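Umosville Review
Home | Features | Science | Work | Letters | Subscribe

Teaching a robot with other people's old computers

By our technology writer

When a company throws away a computer, much of what is inside still works. Memory can be sold again and processors can be sold again, but someone has to take them out, and this is slow work for which few people want to pay. Amosex, a small firm on the east side of Umosville, hopes that a robot arm will do part of it. Before this can happen, the arm must learn, and what it learns from is examples.

I went to see how the examples are made. I had expected programmers writing long lists of instructions. The room is more like a repair shop. There are workbenches, many cables, and an operator who guides the arm through one small task, from the beginning to the end, and then does it again. Each attempt is called an episode. The cameras and the joints of the arm are recorded together, so that for every moment the learning system has both what was seen and what movement was made.

The project is called Duvach. It started in June with tasks that were too large. An operator tried to empty a whole computer in one recording, and the result was so long and so mixed that the system learned almost nothing from it. Now the work is cut into pieces of a few seconds each: come near the memory, close the fingers, pull straight up, move away. At the time of my visit the team had 266 episodes which they considered good enough to keep.

What is good enough? This was the question that I asked most, and I received different answers. A failed grip is kept if the operator corrects it, for the system must also see how to recover. An episode where the operator stops to think is usually thrown away. The system cannot know that a person was thinking - it only sees an arm that stands still, and it will learn to stand still in the same place.

Light is another difficulty. The inside of a computer is full of bare metal, and metal gives back the light of the lamps in a way that changes with every small movement of the arm. The team prefers not to remove all reflections. A recycling hall will have them too, and an arm trained only in soft light would be lost there.

For the same reason they use more than one view. The fixed camera knows where the arm is in the room, but the arm often covers the place that matters. The camera at the wrist sees this place from very near and loses the rest.

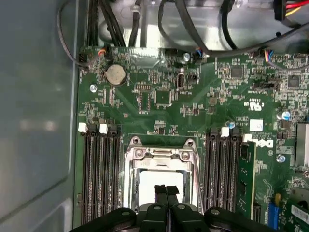
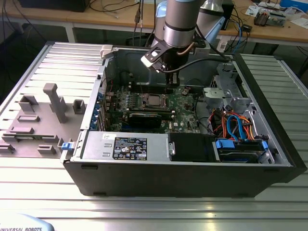
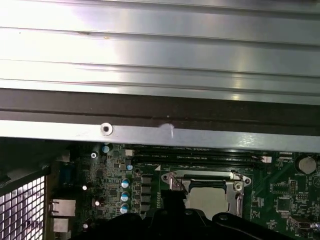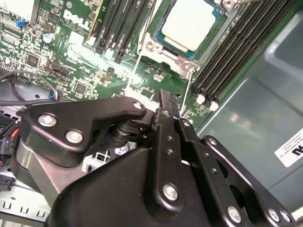
The Dell boards at Amosex, with the gripper at work, from the wrist and, in the second picture, from the fixed camera.

The price of one example

An operator works for 15 minutes and then rests, because tired hands make poor examples. In a good session there are 13 episodes, in a bad one there are 4. After that comes the checking, when a second person watches every recording and writes a short label for it. It is the part of the work that everybody would like to give to somebody else.

Rojanasak, the recycling company which supplies the old machines, wants to know when it can have an arm in its own hall. Amosex does not give a date. The first trial there will be for memory only, with a worker standing near, and the processors will come later. The locking parts around a processor are small and thin, and one wrong push can bend the contacts below it.

Meanwhile the computers continue to arrive. When I left, the operator was beginning a new session, and the arm went down again to the memory slots.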